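Arnbridge Two-Arm Sorting Kit: Review

Posted 9/27/26

I have used the Arnbridge kit long enough now to have an opinion on it. It is a pair of tabletop arms with black two-finger grippers, a wrist camera for each, and a software package called Fultent that handles the teaching and the running. You bring your own table, your own bins and a computer that meets the spec. Mine was two years old and met it with little to spare.

The kit is sold for light sorting: drink cans, small jars, boxed goods, anything that fits between the fingers and weighs less than a full can of soda with a fair margin on top. I tested it on cans only, which is the job I have for it. If you plan to use it on bags or loose produce, this review will not help you much.

Setup took most of a day. The printed guide covers the mounting rail well and the cabling badly. The power leads and the camera leads are the same color and close to the same thickness, and the drawing shows them from the back, so label both ends before you start tightening anything. The clamps are good. Once they were down I had no movement in the bases, and I have not had to redo them.

Calibration is done per arm, then once more for the pair. The first part is quick. The second part asks you to touch the fingertips of one arm to the fingertips of the other at a series of points, and it will reject the whole set if one point is off. I went through it 2 times before it was accepted. It would be a better product if it let you repeat the bad point and keep the rest.

Teaching is the strong side. You lead the arms through the job by hand, Fultent records it along with the camera views, and after enough recordings it builds a routine. I used 47 recordings for the can job. The manual suggests 40 as a minimum, and I would treat that as a real minimum. My early routine was built on fewer and it was clumsy around cans standing close together.

Soda cans turned out to be a fair test. They are smooth, they tip easily, and the brands differ mostly in color and print, so the cameras have to do some work. 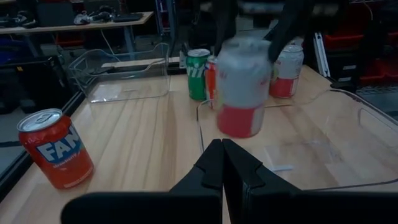
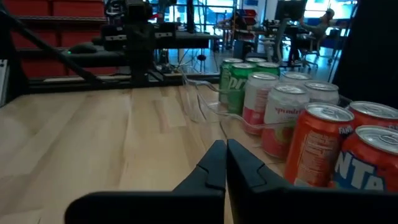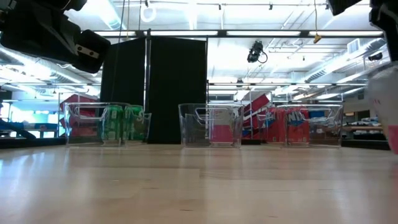 Blažena Malý wrote in to say that she runs the same kit on jars and that the grip setting matters more than the number of recordings. Her advice is to set the closing force low, teach the whole job at that setting, and raise it one step at the end if things slip. She also thinks the rubber finger covers from Macedo are worth buying on the first day, and that the price of them ought to be included in the kit.

I tried the low setting after reading that, and I agree with her on the force. With the default setting I had dented cans. One step above the lowest, I had none. I have not bought the covers, so I can't say anything about those.

Speed is modest. A person sorting by hand will beat it easily, and the sales page is fair about this. The two arms can work at the same time, but Fultent keeps a wide space between them, and when both want the same part of the table one of them waits. You can make that space smaller in the settings — I would leave it alone until you trust your routine.

The thing I like least is how it handles a miss. When a gripper closes on nothing, the arm goes back to its start position, pauses, and tries again from the top. That is safe and slow. A tipped can is worse, and the routine will keep reaching for it the way it was taught, upright, until you stop it and stand the can up yourself. I asked support about this and got a polite answer the next morning, with a promise of an update and no date.

Noise is low enough that I can take a phone call at the same bench. The gripper fingers come off with 2 screws each and go back on without a new calibration, something I wish more makers managed.

I also looked at the Cokilia kit before buying. It costs less and the arms are a little faster, but the single-arm version was the only one in stock and the teaching software is a yearly subscription. With Arnbridge you pay once and the software is yours, updates included.

I would buy it again for cans. I would want the miss handling fixed before I bought a second set, and I will add a note to this page when the update arrives.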